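Learning to see from the wrist: a conversation with Angelica Macapagal

The robotics option at Ellholm is now in its second year, and its students spend much of the autumn term in front of a screen. The course is led by Angelica Macapagal, who joined the college after ten years in industrial maintenance. She spoke to the college newsletter in November, between a morning tutorial and an afternoon of project reviews.

The option is open to students in their final two years and currently has 45 on its register. Each group is given the same furnished room, built in a simulator, and the same two-armed robot. The groups must plan, program and record a series of household tasks, and must defend their decisions in writing.

"People expect us to begin with motors and wiring," Ms Macapagal said. "We begin with the question of what the robot has in front of it at a given moment. Until a student can answer that, there is very little point in moving an arm."

Much of the early work is therefore done from the view at the gripper. Students are asked to study single views at close range and to write down which surfaces they could safely approach and which they could not yet name. The exercise is marked strictly, and a confident wrong answer loses more than an honest blank. 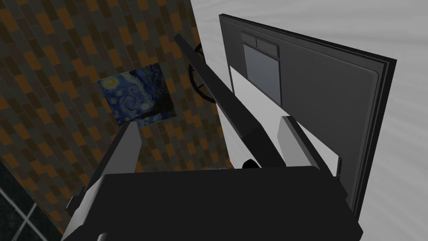
The view past the gripper fingers, with a dark appliance door to the right.

Ms Macapagal considers the tilt of such views to be the first real obstacle. "A wall runs off at a slant and a student loses all sense of up and down," she said. "I tell them to find something they already know. In our room it is usually the Van Gogh. Once they have the painting, they can work out the wall, and from the wall they can work out the rest."

The simulated room is known within the department as Namari, a name chosen by the first group to complete the option. The college has kept its contents deliberately mixed. Ms Macapagal said that a tidy room had been tried in the first year and had taught the students rather little – they wrote programs that worked only when everything was in its place.

The second part of the term moves to the wider view from the robot's body, in which both arms can be seen at once. Groups must agree on a route and decide which arm should lead. Disagreements are recorded in the group log, and the logs count towards the final mark.

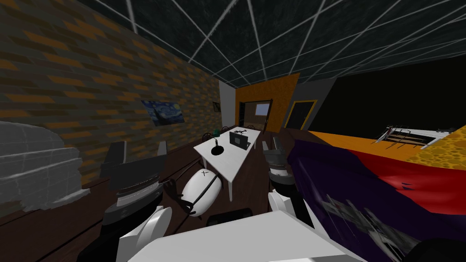
Namari from the robot's body, looking between the two arms towards the table and the far doorway.

"The chairs cause more argument than anything on the table," Ms Macapagal said. "One group will want to go round them and another will want to reach over. I do not settle it. They run both and they write up both."

Two project teams, Ito and Gatchalian, will represent the option at the college open evening. Between them they have logged 1077 runs since the start of term, a total which Ms Macapagal regards with some caution. She has asked both teams to present their failed runs first, and to explain each in words that a visiting parent could follow.

Asked what she looks for in an applicant, she mentioned patience and clear handwriting. Previous experience of programming is not required, and applications for next year should be made through the department office.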